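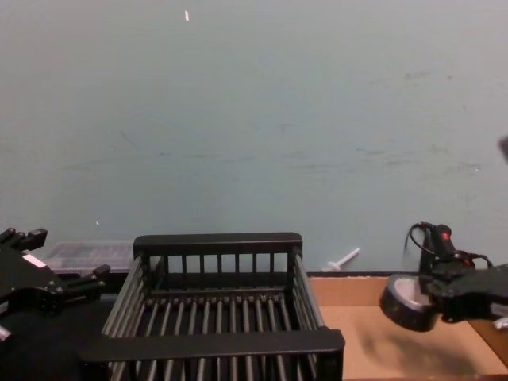 Washing up is a subject on which the owner of the Rikthorpe tea room can talk for a good long while, and over a pot of tea and a slice of something with plums in it, she very kindly did. She has run the place for 15 years and has firm feelings about draining. "People buy a lovely sink and lovely taps and then they stand their plates on a tea towel," she told me, shaking her head. Her own preference is for a plain black rack with close-set rods and slatted sides, kept empty between meals so that it's ready when you want it. "If there's always a mug in it, it becomes a cupboard," she said. "Put the mug away!"

She grew up in a house with nearly 30 dinner plates and one small wooden rack, and she remembers her grandmother stacking it like a bonfire (there were breakages, and plenty of them). These days she likes some air between the plates, the big ones at the back and the bowls tipped forward, and she'll happily wait for a second load. "What's the hurry? Have a biscuit."

We moved on to small things, the lids and whisks and odd bits of plastic that never seem to stand up anywhere. Those go in a lidded see-through box by the rack once they're dry. She had a smarter system once, bought from Haberkorn in a sale, and gave it away by April.

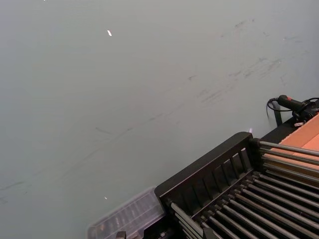
How often should a dish rack be cleaned? Once a week, she says, with hot soapy water and an old toothbrush run along between the rods, and then a good dry with a cloth before it goes back. She does hers after closing, with the wireless on, and gives the wall behind a wipe while she's there. "It's quite a nice job," she said, pouring me another cup.

Contact us | © Dorico | Back to top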